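July, the operations diary of Coste House

The morning was given over to the arrival procedure for the upper apartments. Guests of the Grivo wing continue to reach the property before the rooms are released at three o'clock, and the reception desk has been instructed to offer luggage storage in the former dairy until that hour. The written directions from the Hukis road were revised once more. The turning after the stone bridge is easily missed in the dark, and the new text gives the distance from the bridge as 585 yards.

The linen contract with Welov was reviewed before noon. The firm proposes to collect twice weekly through the end of the season. The house accepts this, on the condition that bath towels are returned separately from kitchen cloths. A total of 179 sets is now held in the store, and the older ones will be withdrawn when the summer bookings are complete.

Two requests for late departure were received and one was granted. The second apartment was already promised to a family arriving the same afternoon, and its guests were offered the use of the garden room until their train. They accepted with good grace.

The pressure in the ground floor shower remains unsatisfactory. The plumber attended at 9 and replaced the valve, and the matter will be looked at again tomorrow before the apartment is let.

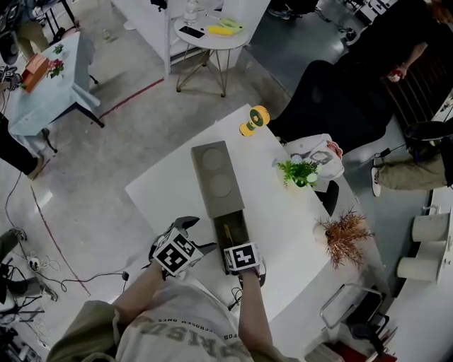 At the white table, with the long gray box and the potted greenery.

In the afternoon the nightly rate for the small studio was confirmed at 80, with cleaning included and firewood charged separately. The notice in the entrance hall has been amended accordingly. The breakfast hamper will remain available on request, provided that the order reaches the desk by six in the evening.

The courtyard lamps were tested after dinner. The one beside the west stair does not light, and a replacement has been ordered. The gate was locked at eleven, with all apartments occupied except the studio.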